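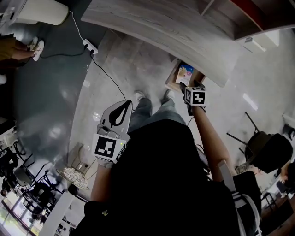
How to clean marks from a light gray polished floor?

Posted by Inês Calado

Hello to all. In June we moved our small shop to Dridcombe, and the new place has a light gray polished floor. The former tenant told me it is polished concrete, but I have no paper about it. The counter is wooden with a gray wood grain and has a rounded front edge. We often put cardboard boxes down on the floor near it before we unpack them.

My problem is the dark marks from shoes, and also a dull stripe along the foot of the counter, where the boxes are pushed with the foot. I wash with warm water and a little dish soap every evening at 8. The shoe marks become lighter but they do not go away, and the dull stripe stays exactly the same. A neighbor says to use vinegar. Is it safe? I would not like to damage a floor which does not belong to me. The shop is 294 square feet, so I can do the work by hand if it is necessary.

Thank you in advance.

Sowa
Please do not use vinegar. If it is concrete, the acid can eat the surface and then you will have a dull stripe everywhere. Lemon is the same.

For the shoe marks I would take a clean white eraser, the kind for school, and rub softly. What remains you can treat with a floor soap which says "pH neutral" on the bottle. Put 2 capfuls in a bucket of water, wash a small part, then wash again with clean water. I think your dish soap leaves a thin film and the dirt sticks to it. Try first under the overhang of the counter, where the customers do not look.

The dull stripe is maybe not dirt. Boxes pick up sand from the street, and when you push them the sand works like sandpaper. If the stripe is still there after washing, the shine itself is worn, and somebody must polish it with a machine. Ask the owner before you pay for this.

Fendwood
vinegar is fine, I use it at home on tiles for years

Stelunden
Tiles are another thing, I agree with Sowa.

I want to add one point about the boxes. Lift them, also the small ones, or lay a piece of old carpet near the counter and unpack there. In my store we have a mat at the door and a second one where the deliveries come, and I shake both outside before opening. Also check the bottom of your mop bucket. Mine had a small stone stuck in it and I made scratches for weeks before I found it.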